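Keris Shade Fit Data
Data card and README, release 6 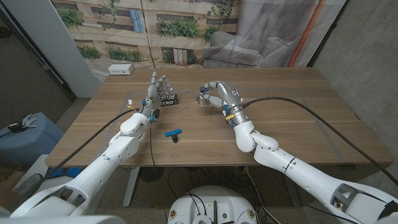

Keris is a table of window measurements and the shade sizes that were ordered from them. It was put together to check cut-size rules for inside-mount and outside-mount shades in ordinary houses and apartments. Each row is one window opening. The table holds 167 rows from homes in Wondelton, all measured by hand with a steel tape.

The data is small on purpose. Earlier releases mixed in sizes copied from order forms, and those sizes had already been rounded by whoever filled in the form. Release 6 keeps only openings where the raw tape readings were written down at the window.

Contents

openings.csv - one row per window opening
orders.csv - one row per shade ordered, linked by opening_id
rules.csv - deductions used for each shade type and mount
notes.txt - free-text remarks from the measuring sheets
check.py - the consistency checks described below

All CSV files are UTF-8, comma-separated, with a header row. Text fields that contain commas are quoted. Empty means not recorded. Zero means zero.

Units

Lengths are in inches, stored as decimals to the nearest sixteenth. A reading of 34 and 3/16 is stored as 34.1875. Do not round to two decimals before running check.py. The width test compares exact values and will report false errors.

Fields in openings.csv

opening_id: Integer, unique. Gaps in the numbering are rows removed before release.

room: One of bedroom, kitchen, bath, living, hall, other.

width_top, width_mid, width_bot: Inside width of the opening at three heights, jamb to jamb.

height_left, height_mid, height_right: Inside height at three points, from the head of the opening to the sill.

depth: Usable flat depth at the head, measured from the front edge of the casing back to the first thing that gets in the way (sash, lock, crank handle, screen track).

depth_block: What stopped the depth reading. Free text, lower case.

diag_a, diag_b: Corner-to-corner readings. Blank for openings where a second person was not on hand to hold the tape.

casing: Width of the trim on the narrower side. Used only for outside mounts.

facing: Compass direction to the nearest eighth (N, NE, E and so on).

Fields in orders.csv

order_id: Integer, unique.

opening_id: Links to openings.csv. An opening may have no order, one order, or two where a sheer and a room-darkening shade share the window.

type: cellular, roller, roman or pleated.

mount: inside or outside.

ordered_width, ordered_height: The size sent to the workroom, before any deduction.

deducted_by: workroom or installer. This field matters more than it looks. If the workroom takes the deduction, ordered_width should equal the smallest of the three widths. If the installer takes it, ordered_width should already be smaller by the amount in rules.csv. Mixing the two gives a shade that has been cut down twice.

refit: yes, no or blank. Yes means the shade was taken back and remade or recut.

Measuring method

Widths and heights were read from inside face to inside face. Paint drips and caulk beads were left in place and measured as found. The tape was held level by eye. Where the three widths differed by more than a quarter inch, all three were read a second time and the second set was kept. The first set is in notes.txt.

Depth was read at the head only. It does not show whether a deep shade will clear a lock halfway up the window. For tall double-hung windows this is a known weak point, and lock positions are in notes.txt where the person measuring thought to write them down.

Odette Collet measured the kitchens and baths. Léonie Lebrun measured everything else and keyed in all of the sheets. There is no column for who did the measuring, but for the rooms listed above it can be worked out from the room field.

Mounting rules

rules.csv gives the deduction and minimum depth for each type. Values come from the Guleo workroom sheet, which was the one in use when the shades were ordered. Sheets from other workrooms will differ. Replace the file with your own before using check.py on new orders.

The Fuchs bracket set needs more depth than the standard one and is listed separately under bracket = fuchs. If the bracket field is blank, check.py assumes the standard set.

Checks

Run with Python 3 from the top folder:

python check.py openings.csv orders.csv rules.csv

The script needs no packages outside the standard library. It reports:

- widths or heights missing for an opening that has an order
- inside-mount orders wider than the smallest measured width
- inside-mount orders where depth is below the minimum for the type
- diagonals that differ by more than half an inch
- orders that point to an opening_id that does not exist

The diagonal test gives a warning only. An opening that is out of square can still take an inside-mount shade, but light will show down one side, and an outside mount is usually the better choice.

A clean run on release 6 gives no errors and a short list of diagonal warnings. The warnings are real and have been left in.

Coverage and limits

Inside mounts make up 140 of the orders. Outside mounts are thin in number and should not be used to set a casing overlap rule. There are no skylights, no arched or angled tops, and no patio doors. Bay windows are included as separate openings, one per sash, with no record of the angle between them.

Most of the houses have painted wood trim. Openings finished in drywall, with no casing, are few. They tend to be less even from top to bottom, so a rule that works well on this table may be too tight for newer houses.

The refit field should be read with care. It was filled in from memory for the earlier orders, and a blank does not mean the shade fit.

Fabric, color, opacity and lift type are not recorded. Neither is price. The table cannot be used to compare heat loss or glare between shade types.

Privacy

Street addresses and household names were removed. The opening_id values were shuffled so that windows from one home do not sit next to each other. Remarks in notes.txt were read through and cut where they named a person or a street.

Changes in release 6

- Removed rows copied from order forms
- Added depth_block
- Split the old fit field into deducted_by and refit
- Fixed swapped height_left and height_right on the April sheets
- Notes now limited to 200 characters per row, with longer remarks split over two rows

Corrections

Send corrections with the opening_id, the field name and the value you believe is right. Please state whether the value was measured again or worked out from the other readings. Worked-out values go into notes.txt and do not replace a tape reading.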